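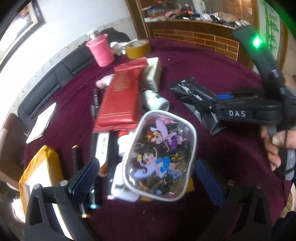 Cables in the fairy pouch, maroon tablecloth.

31 March 2025

Seed drill notes, Bimcombe plot. Finally got the Brulodik out on the heavy end this morning and it went better than I'd feared! Two rows of cowpeas, two of sorghum, all at the wider spacing the Guerreiro farm people swear by (we'll see). The wheel still clogs when the soil sticks, so I scraped it every pass with the old putty knife. Must find a proper scraper before the millet goes in.

Did the germination count on the Nunum seed too, the lot that sat in the shed all winter. 27 up on the damp cloth and 23 in the sand tray, same number sown in each, so I'm inclined to trust the cloth and blame my watering for the rest. I let the sand go crusty over the weekend, my own fault.

The ox yoke pads want restuffing. The left one has gone flat and you can feel the bolt through it – not fair on the animal, so no ploughing till that's sorted. There's wool in the blue bin if anyone gets to it before me.

Still don't know what to do about the bottom corner. It held water for most of March and I don't fancy putting beans in there. Maybe taro, or just leave it rough and cut it for fodder? Will walk it again after the next rain.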